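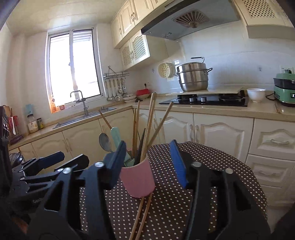 Wrist view, right gripper at the cup. Chopsticks in and out of the cup, second gripper at left.

Jemari Thin
Perception and grasp planning for long skinny things

Jemari Thin is the module you add when your stack does fine on mugs and boxes and then falls over on cutlery. Chopsticks, skewers, straws, spoon handles, pens. Runs on wrist camera input, one or two arms, two-finger grippers. No depth sensor needed. If you have one, plug it in, it helps on dark handles.

Current version: 2.6
Download from the Flurkonow customer portal. Evaluation keys last until the end of the month you ask for them.

What it does

Axis tracking. Every thin object gets a line, two ends and a confidence per end. Ends that are hidden behind something stay marked hidden, they don't get guessed. You can turn guessing on (end_fill = true) but please read the note in the manual first.

Bundle splitting. Sticks standing against each other in a cup are the hard case. Thin keeps a bundle as one object until it has enough views to split it. Expect a "bundle" label for the first bit of an approach. Normal.

Flat picks. For sticks lying on cloth or a bare tabletop. Planner lines the pads up across the stick and keeps the fingertips off the surface by a margin you set. Soft cloth wants a bigger margin than stone. Start with the default and creep down.

Upright inserts. Putting a stick back in a cup that already has stuff in it. Planner looks for a gap at the rim, tilts the stick to suit, goes in slow. Stops on contact, backs off, tries the next gap. Number of retries is yours to set, default is 2.

Two-arm mode. One arm steadies the container, other one does the picking. Both cameras feed the same object list, so a spoon seen from both sides is one spoon. Needs a decent hand-eye calibration on BOTH arms. Most support tickets we get are this.

Patterned surfaces

New in this release. Polka dots, checks, stripes and wood grain used to throw false line ends, mostly where a dot touched the edge of a stick. The 2.6 filter looks at texture either side of the axis before it accepts an end. On by default. Slight cost in frame rate, worth it. Turn it off for plain worktops if you need the speed back.

Madalena Magalhães wrote the filter and wants your bad cases. Send the log plus the clip, not a screenshot. Screenshots have no timestamps and she can't replay them.

What you need

Linux machine with a supported GPU (list is in the portal)
Wrist camera, color, fixed focus prefered
Two-finger gripper with position feedback
Joint state stream with timestamps
Calibration board, ours or your own

Pad color can be set in the gripper profile. Do it. The mask for your own fingers depends on it, and if left and right pads are different shades enter both.

Not included

Motion controller. Thin gives you grasp poses and approach paths, your controller runs them. Adapters for the Whitcombe and Prekusville controllers come in the box, anything else goes through the plain socket interface. Default port 3332, change it in thin.conf.

Force control. We read contact if you give it to us, that's all.

Known problems in 2.6

Shiny ladle and spoon bowls can pick up a second axis from a window reflection. Handle is fine, bowl isnt. Grasp from the handle.
Strong daylight behind the cup washes out the tips of pale sticks. Lock exposure before you start, don't leave it on auto.
Black utensils against a black cooktop still drop out now and then. Fix is in test.
The replay viewer forgets window size on restart.

Upgrading from 2.5

Old gripper profiles load but the pad color field comes up blank. Fill it in. Calibration files carry over untouched. Saved margins carry over too, but they are in millimeters now so check them before you run anything near a table.

Licensing

Per arm, yearly. Two-arm mode is the price of two arms, no extra. Simulation seats are free with any paid arm. Schools and university labs, write to us, there's a different sheet.

Quotes and licenses: Henk Goossens, sales desk, Flurkonow
Support form is in the portal. Put your version number in the subject line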